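Caderno da oficina — tecidos e enchimentos
29 de junho de 2023

Retomei os saquinhos de alfazema para o lote Kisa. A Snežana Angelovski pediu que fechássemos a receita do enchimento antes de julho, porque o algodão cru da Kanlow chega nessa altura e depois já não há tempo para ensaios.

Mistura A: flor seca e casca de arroz, partes iguais. Cheiro fraco logo à saída do frasco. Mistura B: só flor, 22 g por saquinho. Cheiro bom, mas o saquinho fica duro e faz um vulto debaixo da fronha. Mistura C: flor com lã cardada, 10 g de flor. É a que prefiro ao toque.

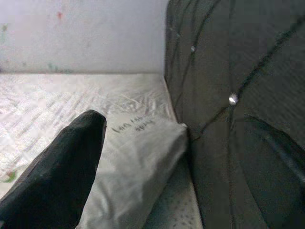 A costura continua a ser o ponto fraco. Com ponto de 4 mm o pó da flor passa todo para fora, sobretudo nos cantos. Passei para ponto mais curto e costura dupla e melhorou, embora a máquina Jenkins puxe o tecido quando apanha as duas camadas dobradas. Baixei a tensão da linha de cima. Falta experimentar agulha mais fina — as que temos na gaveta estão rombas, encomendar.

Lavagem: o algodão encolheu mais na trama do que na teia. Cortar com folga só depois de pré-lavar, e não o contrário, como fiz na última série. Perdi 50 peças com isso e não quero repetir.

Tinta para as etiquetas: a Jelluletti preta esborrata no algodão engomado e aguenta-se bem no não engomado. Deixar secar de um dia para o outro antes de passar a ferro. Ferro sem vapor.
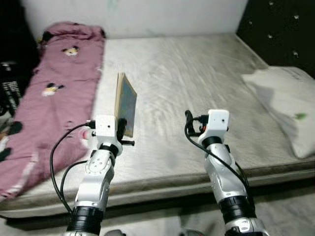 Tablet com capa em tom de madeira, junto ao colchão sem roupa.

A Snežana acha que a mistura C perde o cheiro depressa demais para vender. Pode ser. Fechei três saquinhos de cada mistura em frascos separados, na prateleira de cima, e abro-os daqui a quatro semanas. Não mexer neles, por favor.

Por fazer: agulhas, pedir preço da lã cardada, passar as medidas do molde para cartão novo. O antigo está gasto no canto direito e os saquinhos saem tortos.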